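Questions we get about the little gear set

What is the gear set, exactly?
It's a small white base plate with a hole in the middle, some pegs, and spur gears that slide down over the pegs so they mesh with each other. Katov wrote the first version of the instructions, and we've been tinkering with the set ever since - mostly because people keep writing in with good questions, which is how this page came to be.

Is it meant for children or for grown-ups?
Both, really. We suggest 4 and up with somebody older nearby, because the gears are small and love to roll under the sofa. Plenty of adults have told us they bought it for a grandchild and then kept it on their own desk, and we're certainly not going to argue with them.

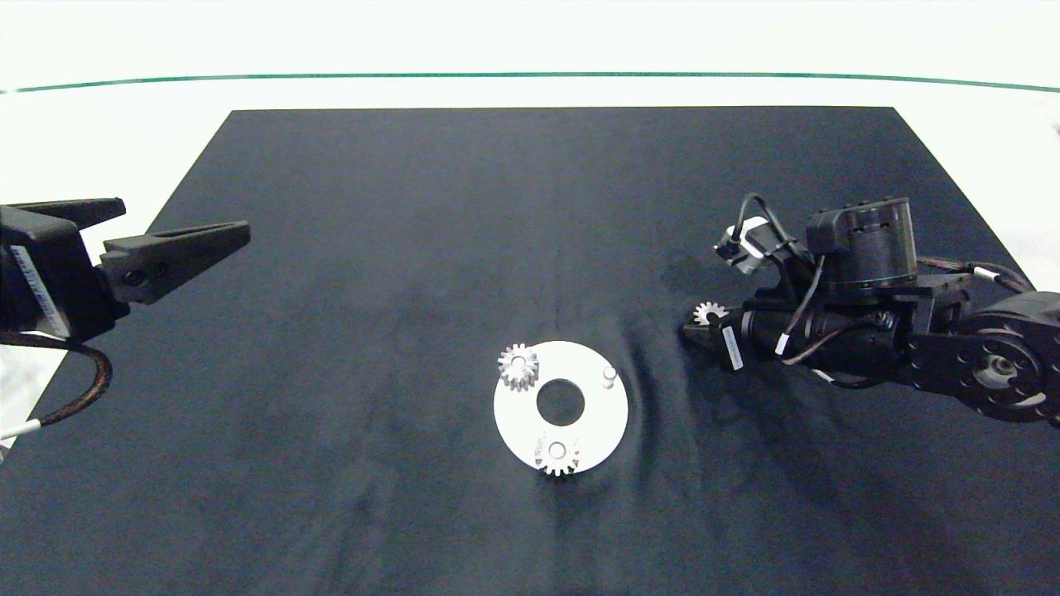 Where do I begin?
Begin with the pegs, and take your time. Slide the first gear all the way down, give it a gentle turn with a fingertip, and only then reach for the next one. A bare peg is your best guide to what's still missing, like the short one at the upper right of the plate, with a gear lying at the upper left and another down at the bottom, hanging a little over the rim. Once a gear is on, turn it a tiny bit each way until its teeth drop in beside its neighbor's.

My second gear won't go all the way down. Is it broken?
Almost certainly not! Nine times out of ten two teeth are sitting tip to tip. Lift the gear a hair, turn it by half a tooth and let it settle again. Please don't press hard, as a bent peg is a sad thing and takes patience to replace.

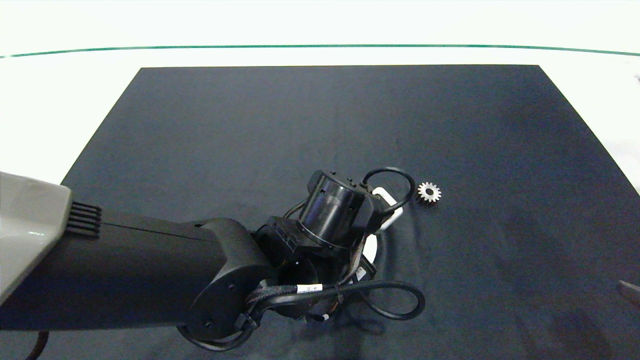 If it still sticks after that, look between the teeth for a crumb or a bit of lint. An old soft toothbrush does a lovely job. We don't recommend oil of any sort, since it only collects more dust.

Do I need a mat?
You don't need one, but we'd hate to be without ours. White parts on a white table are hard on the eyes, and a dark cloth keeps them from skating away when you bump the plate. The Mekov mat is nice and heavy, though an old navy pillowcase works too.

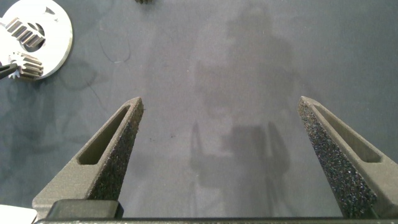

How do I keep from losing parts?
Good habits at packing-up time will save you a great deal of crawling around. We put the gears away first, then the plate, and we never fold the cloth until everything else is in the box. Then comes one slow look over the surface from close up, and if all you find is bare dark gray between the gripper fingers, that patch is clear and you can go on to the next. Spare gears come in bags of 11 from Ivico, should one get away from you anyhow.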